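Home | Kitchen | Laundry | Workshop | Ask Me

Getting the wrinkles out of fabric you can't iron

I have a closet full of cloth that never sees an ironing board - party backdrops, tablecloths, a big Vanhove curtain I bought secondhand and still love. Polyester goes shiny if the iron's too hot, so I mostly steam.

My little Cinby steamer holds 11 ounces, enough for one curtain if I don't dawdle. Hang the cloth first, start at the top and let its own weight help you. Keep one hand behind it in an oven mitt (I learned that one the hard way!) and go slowly over the fold lines. They're always the stubborn part.

No steamer? Mist the creases with plain water, pull gently from the bottom hem and leave it overnight. 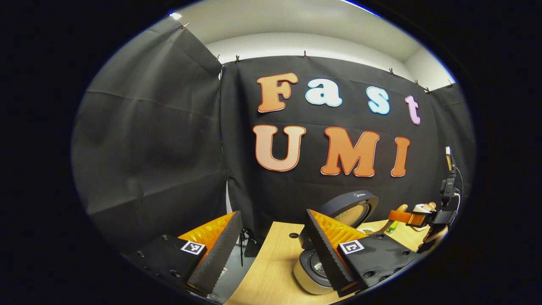
Clips beat tape every time, by the way. Tape lets go at 2 a.m. and takes the paint with it. I buy the small ones in a bag of 100 and lose most of them by May.

And when you put the cloth away, roll it! An old wrapping paper tube works great, with a loose rubber band at each end. Dark fabric goes inside out so the lint stays off the good side.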